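About Kidivlow

Kidivlow advises laboratories, light manufacturers and technical schools on the purchase of automation equipment. We write specifications, prepare multi-year budgets, and run acceptance tests on the client's floor. We do not sell hardware and take no commission from those who do.

The company was started by Efthymia Moschos, a former purchasing engineer at Politis, and Sanne De Haan, who came from test and measurement. Their first contract was a review of an overspent gripper program at Noltitz. The arms had been budgeted correctly. Fingertips, spare linkages, mounting plates and operator hours had been entered on a single line called "other," and that line ran out in July of the first year.

How we specify

A specification begins with the contents of the client's own bins, shelves and drawers. We ask for them as they stand, unsorted. Trials on clean blocks and cylinders are useful for calibration and say little about cycle time in mixed storage.

For manipulation work we record the following for each storage location: internal width and depth, clearance in front of the container, share of soft goods, share of transparent packaging, and the smallest item that must be picked. Finger pad material and jaw opening are chosen from that record. Payload is usually the last figure settled and seldom the one that decides the purchase.

Hand-held grippers are quoted separately from arm-mounted units. They cost less to put into service and need no guarding, but operator time must be carried in the budget from the first month. A compartment holding a velvet pouch, a drawstring bag, bottles and a plastic-wrapped knit gives the jaws very different surfaces within a short reach, and we plan trial hours accordingly.

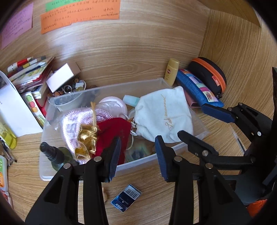
How we budget

Each plan covers 3 years and is divided into purchase, consumables, labor, floor space and disposal. Finger pads are costed per 1,000 grasps. Rivets, springs and linkage parts are costed per unit in service. Our current price file holds 856 line items and is revised when a supplier's quote expires.

We recommend a trial of 200 operator hours before any order above the client's approval limit. Results are delivered as a table with the raw logs attached. If the trial does not support the purchase, the report states this on its first page.

Tools

Budgets are built in Sallico, our in-house costing workbook. Clients receive an unlocked copy at handover and may change any rate in it.

Contact

Equipment specifications and trials: Sanne De Haan
Budgets and contract terms: Efthymia Moschos
Please include a floor plan and the date your funding closes.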